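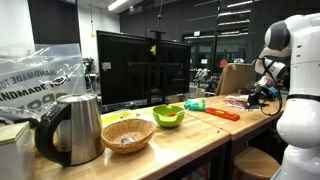
我们组这学期的题目是“宿舍楼里的隔夜面包”，说白了就是研究面包放一晚上到底会变成什么样，以及大家为什么还是照吃不误。选题是我提的，因为我自己就是那种晚上十点去小卖部捡打折吐司的人（便宜一半啊！谁忍得住）。

九月开学第一周我们先发问卷，发了100份。问题不多，主要问平时在哪买面包、怎么存、放到第几天会扔。存放方式最有意思：有人塞冰箱冷藏，有人用夹子夹住袋口放书架上，还有一位同学写“挂在床头”，我到现在都没想明白是怎么挂的。选冷藏的人最多，可是冷藏恰恰是让面包变硬最快的办法，淀粉在低温下回生得更厉害，课本上有，我们自己做出来也是这个结果。

实验部分用了两种面包，一种是校门口Kaplan面包房的白吐司，一种是Lullel的全麦小圆包。每种都分室温、冷藏、冷冻三组，切成一样厚，装进同样的密封袋。本来想买个质构仪，看了一眼价格就关掉网页了……最后用的是土办法：在面包片上压一个砝码，量它压下去多少，再看拿开以后能弹回来多少。误差肯定有，尤其是头两次，我切片切得歪歪扭扭，那批数据后来全部作废重做。 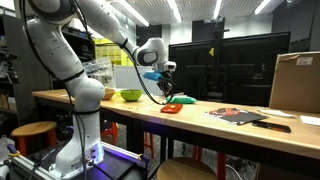

Ilgın Öztürkmen看完初稿以后留言说，冷冻组的数据好看得有点可疑，问我们解冻时袋口是开着还是封着，如果封着，水汽凝在表面，压出来当然软，跟面包芯的状态是两回事。她这一问把我问住了，翻记录本才发现，前几袋是封着解冻的，后面几袋是开着的，根本没统一。

于是周一晚上我们又补了一轮，一共12袋，全部封口解冻，到室温后再开袋，只取中间的芯来压。结果冷冻组还是最软，不过优势比初稿里小了一截。全麦的差别更小，我猜跟它本来就比较扎实有关系，但这个只是猜，没有单独验证。

试吃环节放在604活动室，每人尝三片，不告诉是哪一组，尝完排个序。白吐司大部分人把冷冻组排第一，冷藏组几乎没人喜欢，有人评价说“像在嚼橡皮”。全麦就乱了，什么顺序都有，还有两个人说三片味道一模一样。另外，加热以后冷藏组会好很多，回炉烤一下又香又脆，这一点我们是嘴馋的时候顺手发现的，没有写进正式数据里（但真的好吃！）。

还没做完的：发霉的部分只观察了室温组，没有记湿度；问卷基本都发给了本楼的同学，别的楼什么情况不清楚。下学期要是还能接着做，我想先把湿度计借到手，再加一组用布袋装的。原始记录和作废的那批数据都附在后面，字有点丑，见谅。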